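Sauerteigbrot ohne Kneten, in einem Faden. Ich backe das seit August fast jede Woche und werde oft nach dem Ablauf gefragt, deshalb schreibe ich ihn einmal komplett auf.

Zutaten für einen Laib: 400 g Weizenmehl Type 1050, 100 g Roggenvollkorn, 360 g Wasser, 100 g aktiver Sauerteig, 10 g Salz. Mehr kommt nicht rein. Kein Zucker, kein Backmalz, keine Hefe.

Das Mehl hole ich bei der Mühle in Zirkeck. Mit Supermarktmehl klappt es auch, dann erst mal 20 g Wasser zurückhalten und nach dem Mischen schauen, ob der Teig es noch braucht.

Zum Sauerteig: Er muss sich nach dem Füttern mindestens verdoppelt haben. Ich füttere abends und mische den Teig morgens um 7. Wer ihn direkt aus dem Kühlschrank nimmt, bekommt einen Ziegel. Habe ich mehrfach gebacken.

Wasser auf 27 Grad. Ich messe mit einem einfachen Thermometer. Im Winter nehme ich es etwas wärmer, weil das Mehl in der Speisekammer steht und kalt ist. 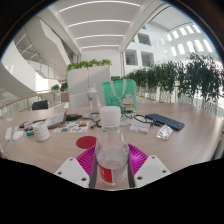 Bogumił Jabłońska: Nimmst du Leitungswasser? Bei uns ist es sehr hart, und mein Ansatz kommt damit kaum hoch.

Ja, Leitungswasser, ganz normal. Unseres ist auch hart. Ich würde zuerst den Ansatz wärmer stellen und das Wasser erst danach verdächtigen. Zum Vergleich kannst du zwei Gläser nebeneinander führen, eins mit Leitungswasser und eins mit stillem Wasser, eine Woche lang.

Weiter. Ich mache alles in einer Schüssel und nummeriere die Schritte, sonst vergesse ich wieder das Salz.

1. Mehl und Wasser mit einem Löffel verrühren, bis kein trockenes Mehl mehr zu sehen ist. Abdecken, 40 Minuten stehen lassen.

2. Sauerteig und Salz dazu. Mit nasser Hand einarbeiten. Der Teig reißt am Anfang und wird nach ein paar Minuten wieder glatt.

3. Dreimal dehnen und falten, dazwischen je 30 Minuten Pause. Eine Seite hochziehen, über die Mitte legen, Schüssel ein Stück drehen, weiter. Wenn der Teig sich wehrt, aufhören.

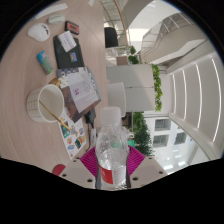 4. Ruhen lassen, bis der Teig gut um die Hälfte größer ist. Bei mir dauert das im Sommer drei Stunden, im Winter eher fünf. Auf den Teig schauen, die Uhr ist hier nicht so wichtig.

5. Rund formen und mit der Naht nach oben in ein bemehltes Körbchen legen. Ich bemehle mit Reismehl, daran klebt nichts fest.

6. Über Nacht in den Kühlschrank, Körbchen in eine Tüte stecken. Bis zu 2 Tage gehen, danach wird es mir zu sauer.

7. Gusstopf im Ofen auf 250 Grad vorheizen, 60 Minuten. Das klingt nach viel. Mit der halben Zeit wird mir der Boden zu blass.

8. Laib auf Backpapier stürzen, einschneiden, in den Topf. 25 Minuten mit Deckel, 20 ohne, dabei auf 220 Grad runter. 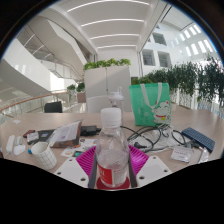
Einschneiden übe ich immer noch. Am besten geht es, wenn der Laib ganz kalt ist und die Klinge flach angesetzt wird. Ein langer Schnitt reicht, Muster sind Geschmackssache. Wer die Kruste glänzender mag, befeuchtet den Laib vor dem Backen. Ein Sprüher ist dafür nicht nötig: Eine durchsichtige Wasserflasche mit weißem Schraubverschluss wie auf dem Foto genügt, ein paar Tropfen in die Hand geben und über den Teig streichen. Danach gleich Deckel drauf.

Nach dem Backen mindestens zwei Stunden auf dem Gitter auskühlen lassen. Warm angeschnitten klebt die Krume am Messer und der Rest trocknet schneller aus.

Aufbewahrung: in einem Leinentuch, Schnittfläche nach unten auf dem Brett. Am vierten Tag toaste ich es. Eingefroren wird bei mir immer in Scheiben.

Ysaline Gaillard hat noch gefragt, ob es mit Dinkel geht. Ja, aber nur 330 g Wasser nehmen und einmal weniger falten. Dinkel läuft sonst breit. Geschmacklich mag ich die Weizenvariante lieber.

Als Nächstes probiere ich eine Version mit gekochten Kartoffeln im Teig. Wenn sie etwas wird, hänge ich die Mengen hier an.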